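Furnby Key and Jewellery Stand, black
Reviewed by Marius Voicu, 29 April 2026

I bought this to stop my keys ending up under the post. It came flat in a small box with one Allen key and a sheet of drawings. Putting it together took me 3 minutes. The post screws up into the crossbar and down into the tray, and that is the whole job.

It is a T shape in black metal with an oval tray for a base and four short pegs under the bar. The pegs are evenly spaced and point straight down, so a split ring has to be threaded on from below. That is fiddly with a full bunch of keys. Loven make a similar stand with upturned hooks, and for keys alone I would pick that one. 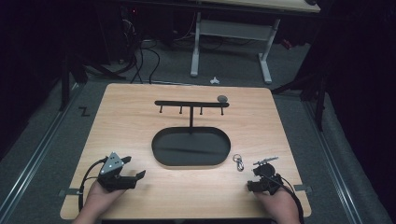

The tray is the better half. It has a raised rim, so coins and earrings stay put, and the black finish doesn't show much dust. Mine has been in use since July and there are no chips in the coating so far. I wipe it with a damp cloth when I remember.

Stability is fair. A light keyring on an end peg makes no difference, but a heavy bunch on one side will make the post lean a little – moving it to an inner peg sorts that out. The screw at the bottom needed tightening once after 15 days and has held since.

I paid 30 pounds, which is a bit steep for what you get. The Storden version has a deeper tray but costs 80 and takes up more of the table.

Good for necklaces, small clasps and loose change. Less good for a big set of keys. Four stars.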